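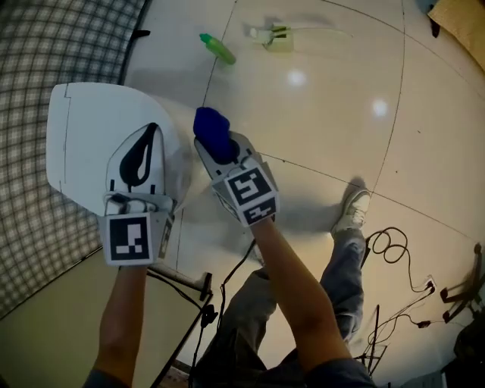
Floor day. Blue sponge, big white sheet, corner of the mattress.

1/ Whoever picked glossy cream tile for this bedroom has never met a foot. It shows every hair. It shows hairs I don't think are from this household.

2/ Moved in back in June and I've been "getting to the floor" ever since. Today I got to the floor. Started at 4 in the afternoon, which tells you how the morning went.

3/ Current inventory of things in my way: the checkered mattress, and that white sheet, which keeps ending up half on the mattress wherever I put it. It has a faint crease down one side. I'd like to blame the move. I'm going to blame Tariq.

4/ Tariq Usmani, for anyone new, is the roommate who owns 43 pairs of socks and has put none of them in a drawer. He'd like me to add that the drawer sticks. The drawer does stick.

5/ I asked what the sheet was for and he said "we might need it." We have needed it zero times. It's too big for the closet, too stiff to roll, and too clean to throw out without feeling like a criminal.

6/ The dark grout lines are where my optimism went to die. The tile itself wipes up in one pass. The lines between have opinions. I've been at the same stretch for two songs and an ad for mattresses, thank you, I have one, it's on the floor.

7/ Things I've put on this grout so far: dish soap, baking soda, a bottle of Zulleo that Saqib swears by, and some language I'd rather my mother didn't read.

8/ Saqib Chaudhry swears by a lot of things. He also swore by the Dotlow mop, which lost its head under the bed in my last place and may still be there. If you rent that apartment now, hi, it's yours.

9/ Yes, I'm doing this in white sneakers. I know. They were by the door and I was already in motion, and if I'd stopped to change shoes I would have sat down, and then we'd be having this conversation in August.

10/ Someone in the replies wants to know why I don't get a bed frame so I can clean under it. I priced one at Hashmi. 200 bucks, and it arrives as a box of sticks. The mattress and I will be staying close to the ground.

11/ Technique update. You push the mattress over, do the strip where it was, push it back, and find the next strip. It's mowing a lawn, if the lawn had a fitted sheet you can never find.

12/ Found under there: a pen, a receipt from Vuvach for one lemon, the other half of a clothespin I threw away last week.

13/ Tariq is home. Tariq walked straight across the part I'd finished. Tariq said "oh nice, did you do the floor?" and I said I'd done 100 percent of it, and he looked at the grout and said "huh."

14/ He's taking the white sheet to his room. He says he might need it.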